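3.2 Household repair and the location of tools

The survey asked respondents in the two towns where they kept the tools they used for small repairs, meaning any job done at a table or counter without a power tool. Replacing a watch battery, opening a remote control and tightening the hinge on a pair of glasses all fell under this heading. Plumbing and car work did not. Of the 212 households that returned the form, 80 were in Tinirstead and the rest were in Rornside.

Most households named more than one place. A kitchen drawer was the usual first answer in both towns, followed by a hall closet or a shelf in the garage. People who kept a separate set for small work tended to describe it by its container and not by what was in it: "the blue case," "the cookie tin," "my father's roll." Moldovan found the same habit in her earlier interviews with tenants in Rornside, and suggested that the container is what people look for when something breaks. We kept the respondents' own wording when coding these answers and merged terms only when the form made clear that they meant the same thing.

Figure 2. A folding tool case opened on a tabletop.
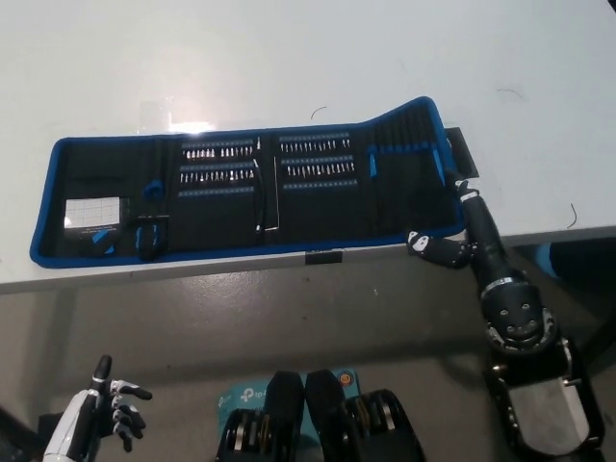

Households with a separate set were also more likely to say that they had tried a repair in the past year before replacing the item. The form can't tell us which came first. A person who likes to fix things will buy the tools, and a person who is given the tools may start to fix things. Several respondents in Tinirstead wrote in the margin that their set had been a gift and had gone unopened until a child's toy stopped working. One had bought hers to change the screen on a Bakos radio, and had since used it on the radios of two neighbors.

Storage mattered more than we had expected when the pilot form was drafted. Respondents who kept their tools on the same floor as the room where they did repairs reported fewer jobs put off. Those who had to go out to a shed or down to a basement often wrote that the job "could wait" - a phrase that came up in both towns. Renters had less choice in the matter. In the older Tanen apartment blocks in Rornside there is no storage outside the unit, and tenants there kept everything in the kitchen or under a bed.

We asked about missing parts as well. Loose bits and small screws were the items most often reported lost, and respondents seldom replaced them one at a time. They borrowed, made do with a kitchen knife, or bought a whole new set. This last practice partly explains why some homes reported two or more sets, none of them complete. We return to these duplicate sets in Section 4, where the follow-up visits made by Veronica Moldovan in December are compared with the written answers.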